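# Perkenach

**Perkenach** is a household festival kept in October in the hill town of Dovov and the farming villages around it. It marks the end of the barley harvest and is tied to the buying of salt, which families lay in for the winter on this day. Dovov has 11 parishes, and all of them keep the festival, though the date is set separately in each one and can differ by as much as a week.

## Name

The word is usually explained as a shortening of an older phrase meaning "the full jar." Getachew Alemayehu, who collected songs and sayings in the district, recorded a second explanation in which Perkenach was the name of a salt trader who gave credit to the town after a failed harvest. No written record of the trader has been found, and Alemayehu himself preferred the first reading.

## Origins

The oldest known mention is in a market ledger listing 404 blocks of salt sold in a single morning, with the note "for the jars." Salt reached Dovov by pack animal until the road was built, and the last caravans of the year came through shortly before the passes closed. Buying on a fixed day let households share the cost of transport. The religious side of the festival, mainly the evening blessing, seems to have been added later.

## Customs

### Cleaning the house

The day before the festival is given over to cleaning. Floors are washed, tables are cleared and wiped, and chairs and stools are gone over with a damp cloth. Work is meant to stop at sunset, and in some families the cloths are left outside overnight.
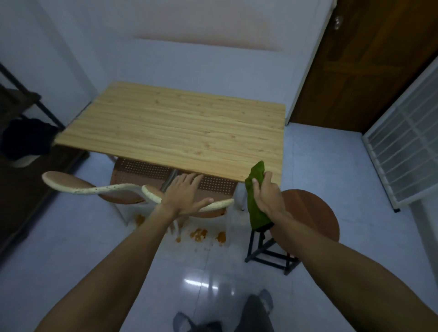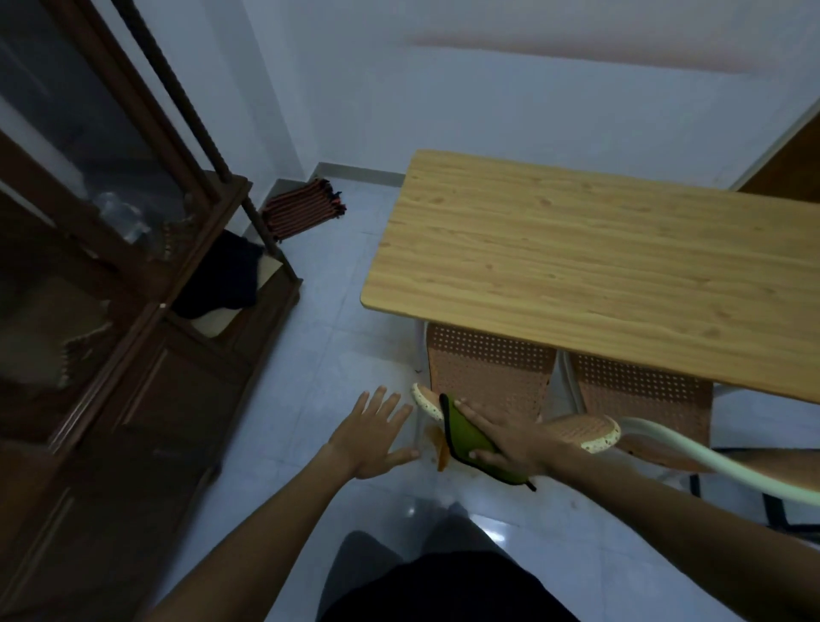

### The salt jar

Each household keeps one lidded clay jar for the festival salt. The old salt is emptied into the animals' feed and the jar is refilled before noon. The first pinch goes to the youngest person in the house. Jars are handed down, usually to a daughter, and a cracked jar is mended if at all possible.

### Flullen

Flullen is a flat barley bread baked only at Perkenach. It is scored with seven lines before baking and broken by hand – cutting it with a knife is considered unlucky. The dough has no salt in it, and each person sprinkles their own from the jar.

### Evening visits

After the blessing, children go from door to door with small bags and sing a song of five verses. They are given salt twisted in paper, along with nuts or coins. Most houses expect the singers between 6 and 8 p.m.

## Present day

Few families now depend on a winter store of salt, and many buy a small decorated packet from the market. Macarena Quiroga's study of the festival found that people who had moved away from Dovov were more likely to bake flullen than to fill a jar. Shops in the town sell both in the weeks before the festival, and the market opens early on the day itself.

## See also

- Harvest festivals
- Salt in folklore
- Barley bread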